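About Torside

Torside fits out break rooms, staff kitchens and small canteens. Cabinets, counters, floors, tables, stools, and the boring stuff behind the wall that makes the coffee maker work. Offices mostly, two schools, one dental lab.

Started by Antigoni Andreadis and Cengiz Baysal. Antigoni did kitchens for houses, Cengiz laid floors. They kept meeting on the same jobs and arguing about who goes first, cabinets or planks. (Planks. Usually.) First job together was a lunch room for Kurnberg, a packaging firm two streets over, with 10 people sharing one sink and a kettle on top of a filing cabinet. We still look after that one.

Now there are 15 of us. Shop in front, workshop behind, two vans. Last April we took on the unit next door so the countertops have somewhere to sit that isn't the hallway.

What we do

Full rooms, start to finish. Measure, draw, order, build, clean up after ourselves.
Refits - keep the cabinets, change the doors and counter.
Floors only, if that's all you need.
Tables and stools, new or from our own stock.
Small fixes. Hinges, drips, the drawer that wont close.

How we think about a break room

People come in for five minutes or for half an hour. Those are different people and they get in each others way. So the long counter goes on one wall, with everything that needs a plug along it, and the fridge at the end where you can open both doors without hitting someone making toast. A high table close by for the five minute crowd. Soft seats further off for the rest.

Floor follows the same idea. Planks by the kitchen, where stuff gets dropped. Carpet tile where people sit and talk, it's quieter, and one stained tile can be lifted and swapped. We put a thin strip of color where the two meet. Antigoni's thing, she has done it since the second job and is not going to stop.

We like white cabinets. Some clients dont and that's fine, we have a wall of door samples in the shop, come and look. But most of the places we work in have no window near the sink and white gets you a long way. Then color goes in low down, on a seat or a tile or two.

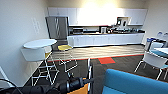
White cabinets, dark counter, yellow seats, one red tile in the carpet.

Cabinets come in standard widths wherever we can get away with it. A run of standard boxes can be fixed years later with parts off a shelf. Standard top heigth for us is 1460 from the floor to the underside of the upper cabinets, in millimeters, sorry, Cengiz wont work in inches. Tall people like it. We bring it down when asked.

Round high tables we make in one size, 800 across. Two stools go with it happily, three if everyone is friends.

Appliances - we don't sell them. We will measure yours, or tell you what fits, and leave the outlets in the right place. Please tell us about the toaster oven BEFORE we do the drawing. Every office has one and it never makes the list.

Who we've worked for

Kurnberg, as above. Mitsotakis-Vlachou, the accountants, two floors, one kitchen each and a long discussion over whether they should match (they match). Brindevex, who moved in on short notice and wanted coffee by the end of the month. They got the counter first and the doors after. More on the projects page when we get around to updating it.

Working with us

Call or come by. We visit, measure, and send a drawing and a price, usually inside two weeks. If you go ahead, we order. A normal room takes us some eight working days on site, and we try to leave you a working sink for most of it. Noisy work early, before your people are in, if the building lets us.

Everything we build we come back to once, after three months, to adjust the doors. Included. Doors settle.

Shop is open mornings, afternoons we're mostly out on jobs, so ring first. Parking at the back, next to the vans.

Page last updated 24/09/2019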